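Reports > Grants in progress > Brerkovton Toy Lending Library

About | Grants | Reports | Guidance for applicants | Contact

Second progress report: catalogue, safety checks and loans

Prepared by Ningsih Tuhumury for the Trumska fund. Period covered: spring to the end of September.

1. Position at the end of the period

The library holds 995 catalogued items. The target in the grant agreement was 900 by the end of September, so this part of the work is ahead of plan. The branch at Ong opened in the second month of the period and now lends on the same terms as the main site at Brerkovton. Registration of member households stands at 120, against a target of 150, and is behind plan.

The shortfall is mostly at Ong, where registration could only be done in person until the online form was ready. The form went live in August. We expect to reach the target before the next report but have not revised the date in the agreement.

2. Catalogue

Each item now has a single record giving its category, lowest suitable age, number of parts and replacement cost. The old card index recorded sets but did not record their parts, and incomplete returns were often found only at the next loan. Parts are now checked against the record at the desk.

Patricio Vidal has finished moving the card index into the new system, apart from the jigsaw section. Jigsaws are being left until last as they need to be assembled before the part count can be confirmed.
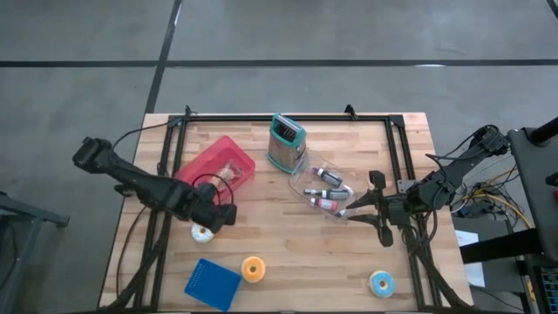 Wooden table with red basket and a pair of robot arms.

3. Safety checks

All items for children under three are checked on arrival and again after every eighth loan. The check covers loose parts, sharp edges, failed seams and surface wear. Small items are also tested with the standard small parts cylinder. An item that fits wholly inside the cylinder is moved to the over-threes shelves or withdrawn.

Play food remains the category with the most withdrawals. Pieces are often chewed, and small attachments such as stalks, leaves and hanging loops work loose sooner than the main body. We have changed the procedure so that any attachment is pulled by hand in two directions before the item goes back on the shelf. Pieces with a damaged coating are no longer repaired.

Replacement play food is bought by the set, which leaves us with unmatched pieces when one is withdrawn. These are kept as a mixed box and lent as one item.

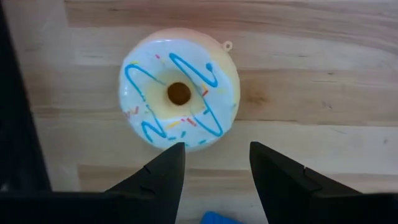
4. Cleaning

Hard plastic items are washed at the end of each loan. Fabric items go to the laundry in labelled net bags. Wooden items are wiped with a damp cloth and left to dry on open racks – the earlier practice of stacking them in trays caused swelling in several puzzle boards.

5. Spending

Spending is within budget on every line except shelving. The shelving line is overspent by 2 per cent because the wall at Ong needed deeper fixings. We ask that this be met from the underspend on printing. Delivery between the two sites is by the Berkeo van service, and its cost has not changed since the first report.

6. Work for the next period

– Finish the jigsaw records.
– Train 8 more desk helpers, at least half of them for Ong.
– Send overdue reminders by text message as well as by post.
– Review the replacement costs shown in the catalogue, some of which date from the card index.

The fund is asked to approve the transfer described in section 5. No other decision is needed at this stage.

Related reports
First progress report: premises and opening stock
Brerkovton Toy Lending Library: grant summary
Small parts testing: notes for lending schemes
Trumska fund: reporting timetable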